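Skumora Centre associates – are we still members or what?
Murnonwood Postgrad & Postdoc Board > Centres, Clusters and Other Umbrellas
Page 1 of 1

flaskhalf_full
Went to book time on the gas sorption rig this morning and Plisinari tells me I'm an "Associate (Tier B)". Last month I was a member. I have a lanyard that says member. I've eaten the member sandwiches.
Tier B means I can't book more than three days ahead and my supervisor gets charged $400 a block. Has anybody else been quietly demoted, or have I offended someone?

kettle_reflux
You haven't offended anyone, it happened to our whole corridor. If your supervisor isn't a named investigator on the renewal, everyone underneath became an associate when the new agreement kicked in. There was an email. It was titled "Updated governance documentation" so naturally I filed it with the fire drill notices.

flaskhalf_full
My supervisor WAS named. Second page of the proposal, spelled wrong, but named.

kettle_reflux
Spelled wrong how? I ask because the database upstairs in Zúñiga matches on surname.

flaskhalf_full
Oh no.

third_author_again
I'm going to be unpopular and say the tiers are fair enough. The centre pays the service contract on that rig. For years half the bookings came from groups who turned up for instrument time and were never seen at a seminar, a poster day or the annual review. If you want member rates, be a member. Put the logo on your slides, come to the thing in October, sit through the strategy talk like the rest of us.

dropbear_titration
I have put the logo on my slides since first year. I had the old logo, then the interim logo, then the one that looks like a benzene ring having a lie down. I'm Tier B as well. The logo does nothing.

third_author_again
Did you do the reporting, though? Every paper needs the grant line in the acknowledgements or it doesn't count as centre output. The renewal panel goes off the output list and nothing else.

dropbear_titration
Two papers, both with the grant line. One of them has the wrong grant line, I'll admit, but it's the one on the centre's own website. Was. They fixed it in winter and didn't say.

mod_murnon
Keep it civil please, this is the third tiers thread this semester. For anyone arriving cold, the rules were in the bulletin. I've pasted the page as it came over to me, since the link on the intranet now goes to a parking map.

– – pasted from the bulletin – –
MEMBERSHIP AND ACCESS
From this year the centre recognises Members, Associates (Tier A) and Associates (Tier B). Members belong to the group of a named investigator. Tier A covers joint students and visiting staff on stays of six months or longer. Tier B covers everyone else with a current induction.
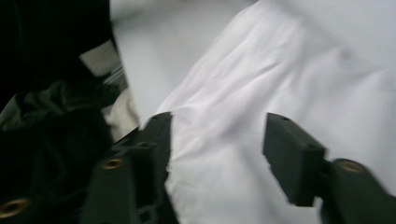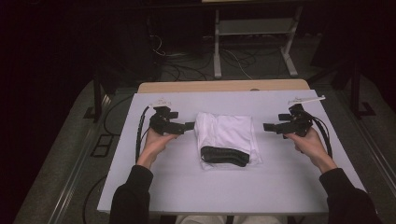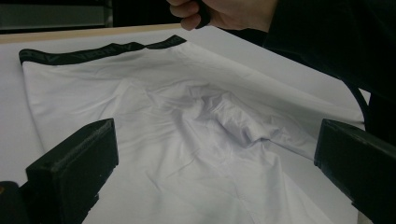
Skumora Bulletin, Issue 26, page 4

Associates may apply for reclassification once per year by lodging form 2432 with the centre office. Applications should list all outputs carrying the centre acknowledgement and be countersigned by a supervisor. Instrument bookings made before reclassification are charged at the rate that applied when the booking was made.
– – end paste – –

kettle_reflux
"Once per year" is doing a lot of work there. Calendar year or from the date you lodged?

mod_murnon
Calendar. I asked. Then I asked someone else and was told financial year. So lodge it between January and June and you're safe under either reading.

flaskhalf_full
What if you're not applying for reclassification so much as asking them to fix a typo? I don't want to burn my one go for the year on a vowel.

third_author_again
Then don't lodge the form. Send a correction to the office and have your supervisor do it, from their own account, with the page number from the proposal. They're quite reasonable if you give them something they can staple to something else.

postdoc_no_3
Former centre person here, different university, same acronym soup. Ours had more than 3445 people on the mailing list by the end and I'd guess you could fit the ones who did any of the work into a tute room. Tiers were brought in to fix that. What we got was a spreadsheet of who was in which tier, and a part-time job keeping the spreadsheet.
I don't think tiers are evil. I do think charging per block is silly. People run their samples back to back at two in the morning to squeeze everything into one block, then leave the dewar empty for whoever's next.

dropbear_titration
I have been whoever's next.

third_author_again
That's a manners problem, and it was just as bad when bookings were free. Possibly worse. Under the old system people booked entire weeks "to be safe" and then went to a conference. I once watched the rig sit idle for four days with somebody's name on it while I was in the next room rewriting a chapter I couldn't finish.

kettle_reflux
OK, I'll give you the conference people. But a first-year with an unlucky supervisor pays exactly what an outside company pays. Check the rate card, it's the same column. I can't see how that squares with all the "community of early career researchers" stuff in the brochure.

third_author_again
The first-year doesn't pay, the group pays.

kettle_reflux
And who do you reckon hears about it at group meeting?

third_author_again
Yeah, fair. I still think there should be a member rate. I'd move students in with Tier A and leave the rest alone.

postdoc_no_3
That's pretty much where ours ended up, after two years and an external review. You've done it in a forum thread. Put it on your CV.

beaker_street
Slightly off topic, but does anyone know if Tier B still gets you into the winter school? The registration page asks for "centre status" and the dropdown has Member, Partner and Other. I'm not paying the Other price for a bunk in a scout hall.

mod_murnon
Pick Partner. The dropdown predates the tiers. I went as Partner last time and the only consequence was a green name tag and slightly better parking.

beaker_street
Ta. Is the organometallics stream worth it or should I do the spectroscopy one?

dropbear_titration
Spectroscopy. The organometallics one is good but you spend the first afternoon on Schlenk lines, and if you've used one this year you'll be asleep by the second cold trap. Bring your own pillow, either way.

flaskhalf_full
Update. Supervisor wrote to the office and got a reply inside the hour. They agree the name is spelled wrong in the database. They also point out that it's spelled wrong in the signed agreement, so changing the database would make it inconsistent with the agreement. I'm to be Tier A "as an interim measure".

kettle_reflux
Congratulations on your promotion.

flaskhalf_full
Plisinari now won't let me book at all. It says my induction has to be redone for the new tier. Next session's full.

third_author_again
Which session? I'm running the one after and I've got a spot. PM me. And you're filling the dewar.

mod_murnon
Leaving this open for winter school questions. Anything more on tiers, use the pinned thread.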